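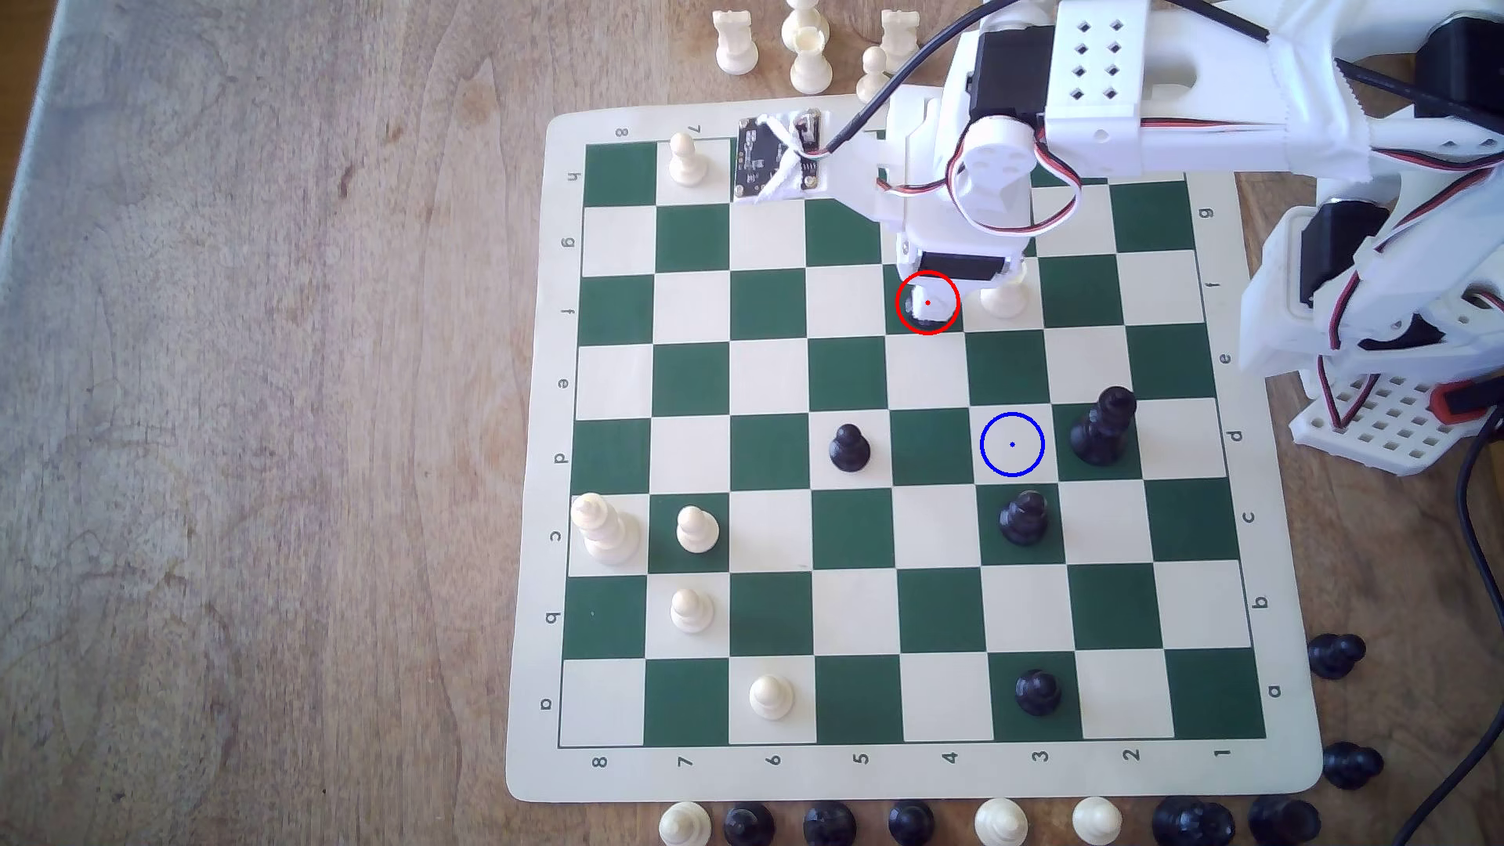
Setting Up and Keeping an Endgame Position
Skinholm Chess Center – Member Guides
Updated September 22, 2020

Members using the study tables may set up an endgame from the Kitov workbook and play it out from the printed diagram. The procedure below applies to all club sets with a roll-up board.

Before you begin
Unroll the board with the printed side up and smooth it from the center toward the corners. If a corner will not stay down, roll the board the other way for a minute and try again. Check that the square marked a1 is dark. Place White's first rank nearest the player who will take White.

Placing the pieces
Set the two kings first, then the rooks and bishops, and the pawns last. Read each square aloud from the diagram as you place the piece. When all are placed, compare the board with the diagram one rank at a time. Diagram 17 is often set up incorrectly – the black pawns belong one file closer to the center than most members expect.
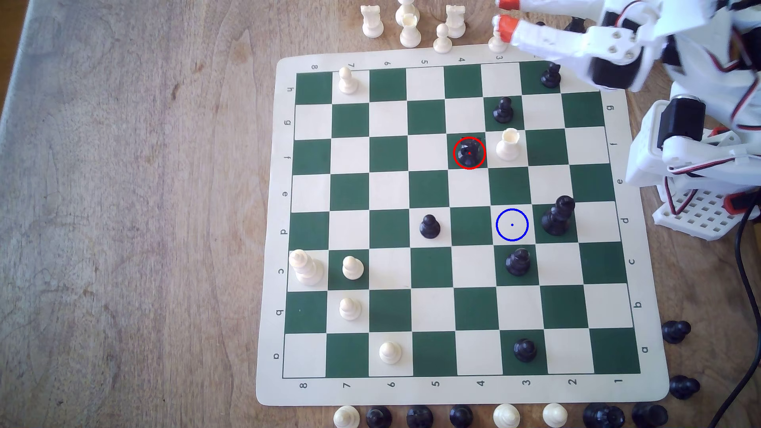 Captured and unused pieces must remain at the table until the exercise is over. Stand them upright next to the board, off the printed border, so that the coordinates can still be read. A row along the edge, such as the white rooks and pawn standing on the table beyond the numbers, leaves every square free for play. Chipped rooks may stay in use and should not be exchanged with pieces from another set.

Recording the position
Write down White's pieces first, then Black's, and note which side is to move. Use the coordinates on the border. Completed sheets go in the Mtshali folder at the front desk.

Returning the set
Place the pieces in the bag, roll the board loosely, and return both to the shelf.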